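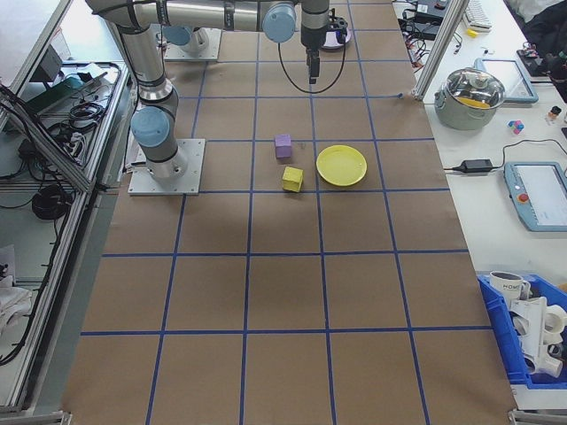 Open day at Jondora: notes for our equipment plan

On Sat 22 February I visited the open day of Jondora in Wellidport. I went for our company, Starketti, because this year we must decide if we buy one robot arm, two robot arms, or nothing. Before the trip I had three quotations in my bag and not much understanding of what is missing from them. I write these notes mainly for my colleagues, but other small firms may have the same questions.

The day started with coffee and a short talk in the entrance hall. After that the visitors were divided into groups, and our group was taken by Arvo Kallio, who plans the test stations there. He speaks slowly and answers also the stupid questions, for which I was thankful.

The table

The first thing I wanted to see was how a work table is built, because this line is very small in our budget. Their arm stands on a square metal plate which is bolted to the table. A second base farther along the same table has its own plate. I asked if clamps would be enough for a beginning. Mr. Kallio said that they also began with clamps, and after each small bump they had to teach all positions again. He would pay for the plates from the first day.

The top of the table is covered with brown kraft paper, and the grid on it is made with blue tape. I had expected a printed mat, and one of our quotations includes such a mat for 272 euros. A roll of paper and a roll of tape do the same work for us in the first year, I think. When the paper becomes dirty, they change it and tape the lines again. This takes one person a part of the morning, so it is not free, but it can wait for a quiet day.

The objects for the trials are also simple: a purple cube, a yellow cube and a round yellow plate. The supplier Wada offers a set of test pieces in a nice case, and I had put it in our plan. I have now taken it out again.

Things which were not in our quotations

During the tour I wrote down everything near the arm that somebody must have paid for. The aluminum profile frame at the side of the table was the first. It holds a lower shelf with equipment, and there is a power strip on it with cords plugged in. The black cables are many, and some of them are tangled. In our drawing the cables are one thin line, and the drawing has no shelf at all.

Then there is the counter. The teach pendant, with its screen and red emergency stop button, lies there together with a keyboard, a tablet and a black box with cables. Our room plan has only the table, and I must admit that I had planned the pendant to be "somewhere near". We should add a counter on one side, and decide before the installation on which side the operator stands. Moving it later means moving the cables too.

I also asked about spare parts. Mr. Kallio recommends 2 spare grippers for the first year and to order them together with the arm. At Jondora the delivery of a single gripper took 6 weeks last time, and the station was waiting.

One arm or two

This was the question I came for. His advice was to buy one arm, but to make the table for two – the long top, the second plate, enough sockets. The extra cost for the table is small when it is ordered at once. To exchange a short table for a long one later is expensive, and the first arm must then be set up from the beginning.

He also warned about the service contract. The offers usually look similar in the first year, and the difference comes after. He compares the total for 5 years, with training for new people included. Two of our quotations do not mention training, so I will write to the sellers.

Practical things for visitors

The bus from Wellidport station stops near the gate, but on Saturday it goes only once in an hour. Lunch was soup and bread, and it was good. Registration was by e-mail. Groups which came after noon had less time at the tables, so I recommend the morning.

For our budget meeting I will prepare a new version of the table with these lines added: mounting plates, frame with shelf, counter, power, spare grippers, training. The printed mat and the case with test pieces are removed. The quotation from Wada is valid until the end of February, and I have asked them for a price on the longer table top.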